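Ticket 73: tray washer leaving film, cafe side. OPEN again

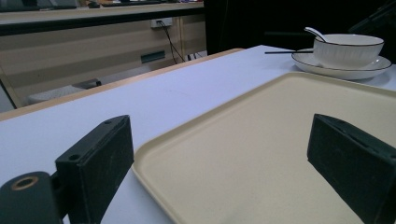
Film is back on the trays after the Friday run, second time this month. Dull chalky feel when you drag a thumb across, worst down in the corners. Looks fine under the kitchen lights, so the closers keep passing them. The beige ones are the hardest to judge, that plain matte cream surface hides everything and only the raised rim picks up any light, so please check by touch, not by eye. White tables don't help either. Run your thumb along the inside of the rim, all four sides.

What's been tried so far

Rinse aid dial was on 2, moved up to 4. No change after a full rack. Back to 2.

Changed detergent from the Anstead tub to the Clellura tabs. A bit better on cups, trays the same.

Pulled both spray arms. Bottom one had label paper in three of the holes, cleared with a toothpick. Top arm clean. Ran 19 trays, 9 still had film.

Filter out, scrubbed, back in. Was pretty gross. Whoever had it last put it in crooked, it has to click.

Hand washed one of the bad ones in hot water and plain dish soap. Came up clean, dried clean. So it's not the plastic going bad, don't order new trays yet please.

Vinegar wipe on another, also clean. Guessing hard water.

Reply from Žydrūnas Lukoševičius, Jaunzems service desk

Check the salt. If the softener ran out the light should be on but on the Ollik units that bulb goes a lot. Unscrew the cap and look. Also how are the trays loaded? Flat stacked they'll shadow each other.

Update

Salt was empty. Light not on, so yes bulb. Filled it, wiped up the spill, ran one empty hot cycle before loading anything.

Loading: they were going in two to a slot, facing the same way. Now one per slot, tilted, rims facing the arm. Takes an extra run at lunch, cant be helped.

First rack after that: corners smooth, no chalk. Second rack same except one tray, rewashed, ok.

Still to do

- bulb, part needs ordering, Jaunzems to send price
- old trays with film on them, vinegar wipe then normal wash, stack left of the sink till done
- salt check goes on the Monday sheet
- somebody tell the closers about the thumb thing

Leaving this open untill the bulb is in.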